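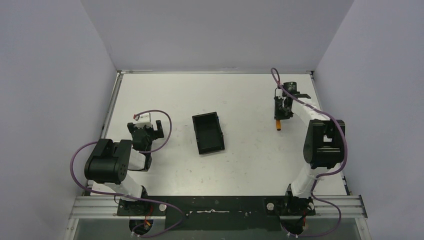
Ingeborg Hofstetter wrote in asking whether a tray that has been nudged out of square still counts as a valid start state. It does. Small rotations are kept, and only a tray that is upside down is rejected.

Pimcombe Tray Set – README

Summary
Pimcombe covers one tabletop task: placing small parts into a shallow open tray and clearing it again. The set holds 250 episodes. Each one starts with the tray empty.

Tray
Rectangular, matte black, flat floor, raised walls on all sides. The rim has small protruding details along one long side. We use these to tell the two long sides apart in the notes, so "rim side" always means the side that has them. The tray is not fixed to the table and may shift during an episode. Its angle at the start is recorded by eye as straight, left or right.

Table
Off-white rectangular top with metal rails at the far, left and right edges. Plain walls on three sides. The surface has smudges, specks and light scuffs. These are left in place between episodes, and no retouching is applied. If you threshold on brightness, expect false hits in the middle and near part of the top.

Parts
Parts come from two kits, Rikcombe and Stotent. Rikcombe parts are rigid and mostly square. Stotent parts are soft and can fold over the rim – treat a folded part as inside if more than half of it rests on the tray floor. The kits are never mixed within an episode.

Files
notes.csv – one row per episode: kit, start angle, end state
parts.csv – part names and weights in grams
splits/ – 2 lists, train and held-out

The held-out list has 100 episodes, all with the Stotent kit. Training on Rikcombe only and testing on held-out is the intended use. Other splits are fine if you report them.

Known issues
Start angle was judged by one person and is unreliable near straight. Several rows in notes.csv have a blank end state. Read blank as unknown, which is different from empty.

Changes
The Metwally labels were dropped in the December release. Scripts that expect a metwally column will fail on load and need that field removed.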